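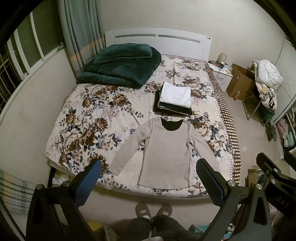 Does the bed really need to be clear?

The latest tidying advice doing the rounds in Curkham says to tip your whole wardrobe onto the bed and not stop until it's all folded. We have our doubts. After 120 minutes most of us would be sleeping on the couch.

A small stack and one top laid flat, sleeves out, seems plenty to be going on with. Leave the spare blanket where it is. As for sorting by colour, dark things under a white one will do, whatever the Bramwell leaflet claims.

The Miltby swap table is back in September, limit 12 items each. Please fold them first.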